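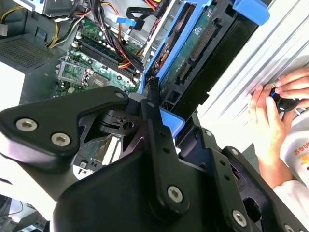
Hi everybody, Armindo Garcia here from Lavarholm, and I finally get to talk about the thing that has been covering my dining table since last fall. Our new toy garage, the Miltdale Motor Works, goes on sale in May, and I'm so happy with it that I asked to write this release myself! It's a two-story play garage for small die-cast cars, with a ramp, a lift you crank by hand and a repair bay on the ground floor. The whole front wall comes away so kids can get both hands in. If you've ever worked on a desktop computer tower standing open, with everything inside right there to reach, you know how much nicer that is than feeling your way through a little door. I wanted the repair bay to be that easy to get into, and the front wall went through more versions than any other part of the toy.

The set comes with 6 cars, all new castings, and none of them are repaints from our older Ballel line. There's a tow truck with a hook that swings, a station wagon with a tailgate that opens, a delivery van, two little sedans and a yellow taxi I fought pretty hard for. (The original plan was a third sedan. I won.) Your older Ballel cars will fit on the ramp and in the lift too, so please don't put them away.

Now, the lift. I get more mail about lifts than anything else, and most of it says the string came off the spool. So there's no string in this one. The platform rides on a toothed track up the back wall, and it stays put wherever you stop cranking, even halfway between floors with the tow truck on it. The crank is on the right side and can be moved to the left if your kid likes it better over there – you just pull it out and push it into the other hole.

The upstairs is parking, with painted spaces and a roof that lifts off. There's a small office up there with a desk, a door that opens and a window looking down over the ramp. Stickers for the signs come on a separate sheet. I'd put the big MILTDALE one on before you snap the roof in place, since it's a tight squeeze afterward.

The first 1,000 sets come in a numbered box with artwork by the folks at Ezeani, who also drew the map on the back. It shows the whole town of Miltdale, including a diner and a fire station, and yes, I've seen the emails asking if those are next. I'd love to make the diner. Let me get the garage out the door first!

Price is $100, cars included. Shops can place orders with us starting today, 30 Apr 2018, and the garage should be on shelves before the end of May. It's meant for ages four and up. Replacement stickers and spare cranks will be sold separately through our parts desk, and if you're a store owner who'd like a built set for the window, write to me at Lavarholm and tell me how wide your window is.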